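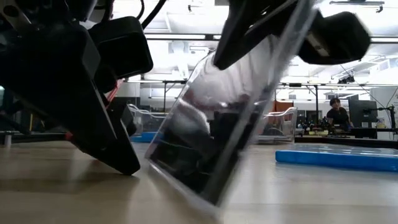
## 4. Two-arm case sorting

Written for Flekatham Robotics Club members who have finished the single-arm section. Allow 46 minutes for a first run, including set-up.

### Setting the table

1. Stand the two clear bins side by side along the back edge of the table.
2. Lay the disc cases flat, with gaps between them. Mix the colours.
3. Leave one case in the middle, where both grippers can get to it.
4. Check that the cables are clear of both elbows — move each arm by hand through its full swing before you power up.

**Caution:** Keep hands and sleeves off the table while the arms are live. Only the operator calls "clear".

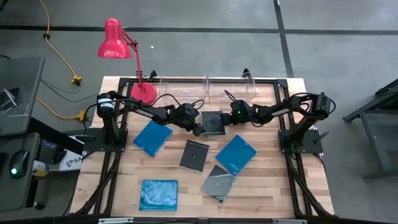
Xinyi Long asked that we add a line about speed: leave the Clindus controller on setting 3 until you have done a whole run without a dropped case, then go up one step at a time.

### Running the task

5. Start with the case in the middle. Bring the grippers in from opposite sides, low to the wood.
6. Close one gripper, wait for it to settle, then close the other.
7. Lift straight up before you move toward a bin.
8. Open both grippers over the bin and back the arms away in turn.
9. Repeat for the rest. Any order is fine in practice runs. At the Khumalo meet you must call the colour first.

**Note:** The grip limit is set to 2000 in the club profile. Don't raise it. If a case slips, lower the arm a little and take it nearer the centre. 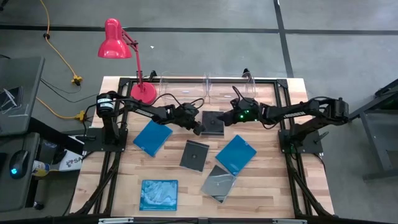

Could we also say what to do when one arm faults partway through a lift? Xiaoqing Cao wrote that in the June log, and the steps are now these:

10. Press stop. Don't try to catch the case.
11. Write down the error code. Code 19 means a joint has gone past its limit.
12. Return both arms to rest and reset the table from step 1.

Save the run file to the Dodisness folder under your own initials before the next operator starts.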